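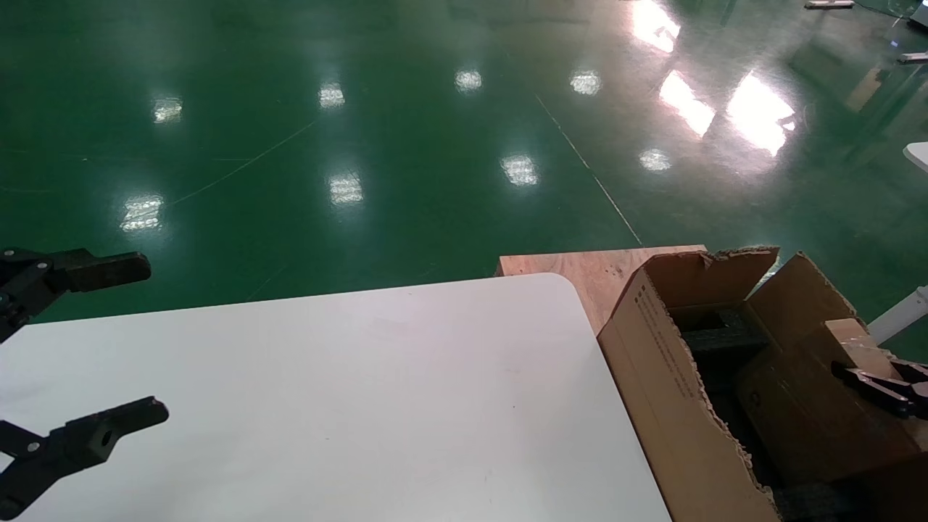

The technician who looks after the two-armed packing cell at Jinham has a drawer of dead fingertips, and she tips it out on the bench before I have asked her anything. Most are worn on one side only. "That tells you the arm was coming in crooked," she says. "So you can buy new tips every month or you can go and find out why it's crooked. Guess which one we did first."

I had come expecting to be sold something. Jinham packs spare parts for garden machinery, and its owners have spoken warmly about the cell since it went in last December. The integrator, Vonell, promised a machine that would take small fittings off a table and put them in a foam-lined box with very little fuss. I have heard that promise in a lot of buildings. The technician, who asked me not to use her name, has heard it too.

"Very little fuss is true if you don't count me," she says.

Her day starts at twenty to seven, before the line is on. She wipes the table, looks at the fingers on both hands and works the linkages open and shut with the power off, feeling for slack. Then she checks the screws. Vonell's handbook says weekly. She did it weekly until a pivot screw worked its way out and the left hand began closing at an angle.

"It didn't stop. People think they stop. It carried on for most of a morning putting washers in slightly the wrong place, and the log said everything was fine." She now does the screws daily, with a dab of thread lock and a paint line across each head so she can see if one has turned. The paint pen was her own idea and her own money. She has since been paid back for the pen.

I asked what the setup itself involves, as the brochure gives it half a sentence. She laughed. The table has to be set first and everything else is taught from it: the hover height, the open width of the fingers, the point at which the hand goes down past the wall of the box. There are 41 taught positions in the present job. If somebody leans on the table hard enough to shift it, she touches up the ones nearest the box and tests the rest at slow speed.

And the box? "The box is the problem. It was always going to be the box."

Cardboard, she says, isn't the same shape on a damp day. Flaps lift. A torn rim sits wherever it likes, and tape that has been pulled up once will not lie down again. The hands have no idea of any of this unless the camera catches it, and the camera was set up on fresh boxes, in a clean room at Vonell's, under lights that were nothing like the ones at Jinham. A shiny floor doesn't help either. For the first few weeks the software, a package called Flenix, kept picking out bright patches on the floor and treating them as the edges of things.

"Their answer was matting. My answer was to tell it to stop looking at the floor." She drew a tighter area for the camera to search and cut the exposure. False finds dropped from 12 in a shift to one or two. Vonell has since put the change in its own notes, she says, without mentioning where it came from.

I put it to her that a person could pack these boxes. She doesn't argue. A good packer is faster than the cell on mixed orders and doesn't mind a bent flap. On long runs of a single part the cell wins, mainly by not going for lunch. Jinham's own target was 905 boxes a week. It has got there, she says, in perhaps one week out of three, and she would like to see that said as often as the target is.

Spares are her other complaint. The tips come from a supplier called Odera and take about 40 days, so she keeps two full sets and rotates them. She has asked for drawings so that a local shop could cut them. So far she has had a polite email.

Before I left she ran the fingers through their opening check for me, both hands, wide and then shut, one at a time. The right one paused a little before closing. I asked if that was normal.

"It's normal for that one," she said, and wrote it down in the book. "I'll have the cover off on Thursday."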